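Magagula toy library opens second site in August, 664 sets ready to lend

FOR IMMEDIATE RELEASE

Families in Cirnen will be able to borrow toys and games for free starting in August, when the Magagula Toy Library opens its second branch on the ground floor of the old Mernuvier building. Doors open 10 a.m.

The new branch starts with 664 sets - puzzles, board games, ride-ons, building toys, dress-up. Members can take up to seven at a time and keep them for three weeks. No late fees. Missing pieces happen, just tell the desk.

Demand has been strong. The first branch now has a waiting list of about 60 households, most of them with kids under five, and parking there is a headache on Saturdays. Cirnen families go to the front of the line for the new site.

Shelving and two years of rent are covered by a grant from Firow, the local furniture maker.
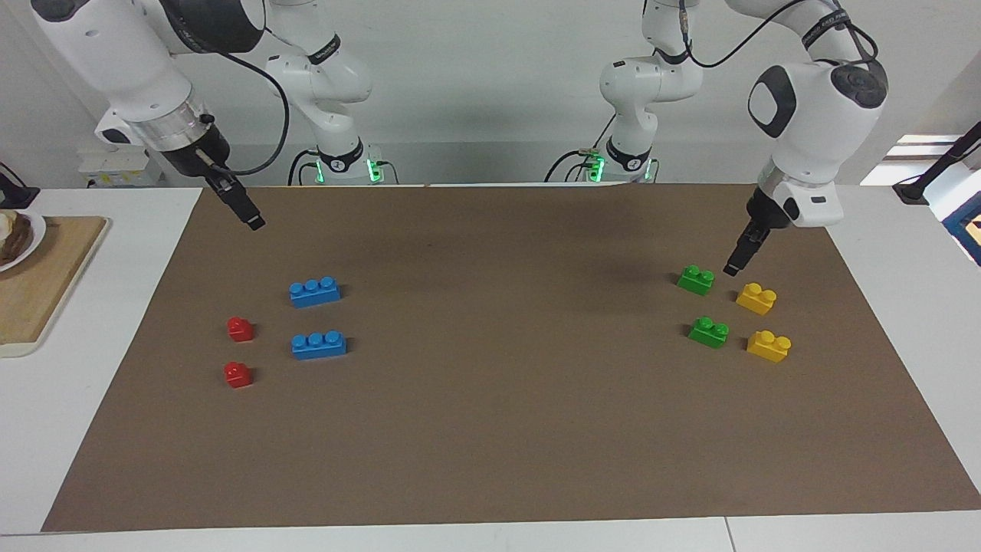

Bernardo Veloso

Building bricks are the most borrowed item at the first branch, so the new one will have extra tubs, sorted by size. Donations of bricks welcome, any color, please wash them frist.

Sign up at the front desk or by phone. Bring proof of adress. Story hour will be added later in the fall, times to come.

Media contact: Bernardo Veloso, Magagula Toy Library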